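Yarn first, needles second: Annick Poulain on sock durability

Annick Poulain tests knitwear at Masson. Rust-red, blue and pale gray are the standard colors on her boards.
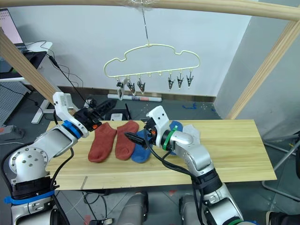 Where socks fail

Most wear shows at the heel and under the ball of the foot. Poulain puts this down to loose fabric more often than poor fiber. "People buy a thicker yarn and knit it on the same gauge," she said. "The stitches move, the fibers rub, and you get a hole in a heavier sock."

Her abrasion samples are read every 500 cycles, and a sample is failed when one yarn breaks through. She runs 3 samples per fabric and reports the lowest result. An average, in her view, hides the pair that the customer will return.

Fiber content

Poulain favors wool with nylon plied into it over wool with a nylon thread carried alongside. The carried thread tends to outlast the wool and leave a mesh at the heel. "The sock is still in one piece, technically. You would not want to wear it."

Washing

Inside out, cool, with no softener. She had softener removed from the Masson care label in May after comparing 7 washes with and without it. The treated fabric pilled sooner. Drying is flat or on a line, and she does not object to clothespins at the cuff.

Interview by Jacqueline Guillot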